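27/11/2018

1/ Finally got to the new Meslow record, the one they've been promising since the last tour fell apart. It's called Gurnham. It runs 68 minutes. I have now spent more time with it than with some of my relatives.

2/ Opening track is eleven minutes of organ and then a man clearing his throat. I'm told this is the overture. The throat comes back on side three, in a different key.

3/ I should say I love this band. I bought Trulola the week it came out and defended the flute to people who had done nothing to me.

4/ Trulola had tunes, though. You could hum the second half of side one in the car and other drivers would leave you alone. Gurnham has "movements." Movement four has a part two. There's no part one on my copy and the lyric sheet doesn't bring it up.

5/ The drumming is terrific. Putting that in its own post so it doesn't get lost in my complaining. Loose, a bit behind the beat, and the snare sounds like a snare for the first time in 2 albums.

6/ The bass is in there too, if you've got good speakers and a free evening.
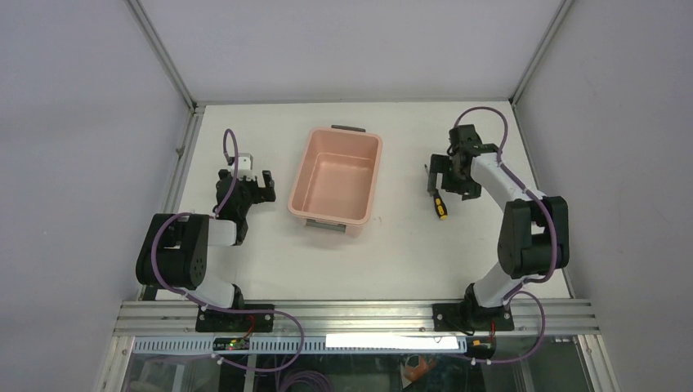
## Side two, after a sandwich

7/ OK, side two is where they remember they can write. "Kwok" is the single, and I get it. Four minutes, a chorus, a guitar solo that leaves when it's done. My neighbor turned his TV down for it. He turned it back up for the next one.

8/ The next one is a suite about a canal. I don't want to be unfair to the canal. There's a lovely Mellotron bit near the locks, and then we wait for the locks to fill, in what feels like real time.

9/ Lyrics: somebody in this band got a book about tides. "The moon pulls the water / the water pulls me" is fine once. They sing it 6 times, and the last one is in a round.

10/ Vinyl people, the pressing is quiet and the sleeve is heavy enough to stop a door. The gatefold opens out to a map of Gurnham, which has a train station and no roads. I looked at it for all of movement five.

## Fine, a score

11/ Saw a review that gave it 93 out of 100. I'd love to know what the other seven points were for. Was it the throat?

12/ Mine's a B minus, with an A for the drums and "Kwok," and a note home about the canal.

13/ If you're new to Meslow, start with Trulola and skip the hidden track. If you're already a fan you've bought this one and are mad at me, which is fair.

14/ Going back in for side three tonight. I want to check whether the throat thing is in the left speaker only or if it's my wiring.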